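4.2 Table coverings and the pace of setting a place

We had not planned to write very much about table coverings when we began the Teltach study, and an earlier draft of this paper gave them only a footnote. The households kept bringing us back to them, though, and by the second round of visits it was plain that the cloth or mat under the dishes deserved a section of its own. Of the 1,887 place settings in our record, 840 were laid on some kind of mat or sheet, and the rest went straight onto the bare tabletop.

People had a good deal to say about why they liked one or the other. Those who used a mat spoke warmly of the quiet – dishes come down softly, and a parent can lay breakfast while the children are still asleep. Several also told us that a plain covering made it easier to see whether a setting was finished. Patterned cloths were loved for Sunday lunch and for guests, but on an ordinary morning many people found that small dishes got a little lost among the flowers and checks. Families in the Từ group, who tended to share a few central dishes, cared less about this than families in the Litura group, where each person had a plate and a bowl of their own.

Color came up more often than we expected. We had asked only about size and material, and it was the participants who steered the talk toward which dishes "went" with which mat. Pale dishes on a brown or gray ground were a steady favorite, and pink was mentioned fondly by people of every age, often together with a story about a grandmother's cupboard that we were only too happy to sit and listen to.

The plainest kind of setting in our material has a plate and a small bowl in matching pink, set apart on a brown mat, with one darker piece at the plate (Figure 8). 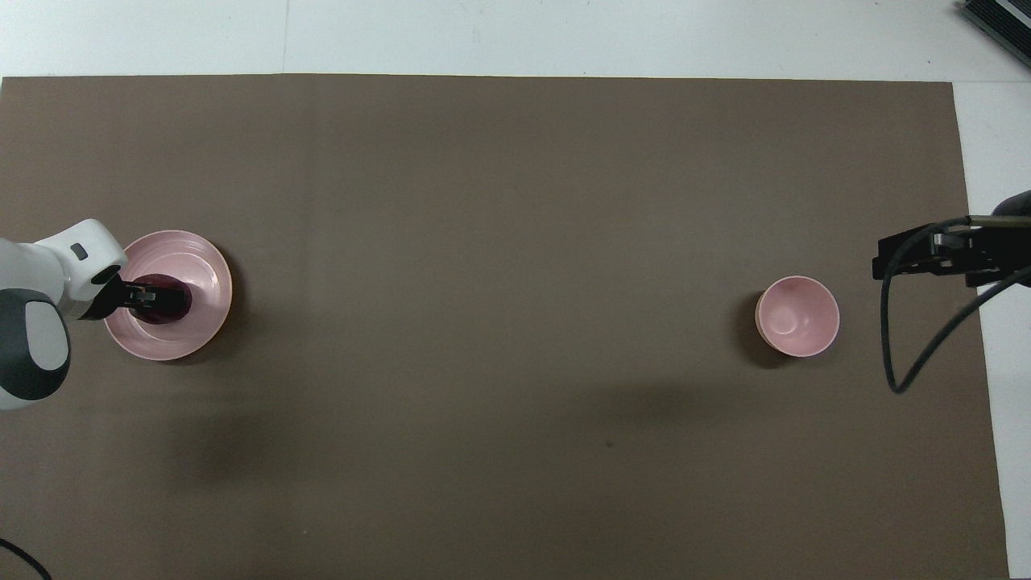
Figure 8. Pink plate and bowl on a plain brown mat, with a dark maroon-purple piece at the plate.

Spacing was the other matter on which people held firm views. Some wanted the bowl close enough to the plate that a spoon could travel between them without dripping, while others left a wide gap for bread, a glass or simply an elbow. We had expected the gap to follow the size of the table, and to a small degree it did, but habit seemed to count for more. In 20 of the households the person who usually set the table kept the same spacing after moving to a larger one – a pattern also noted in the Sturosero pilot, which we return to in Section 5.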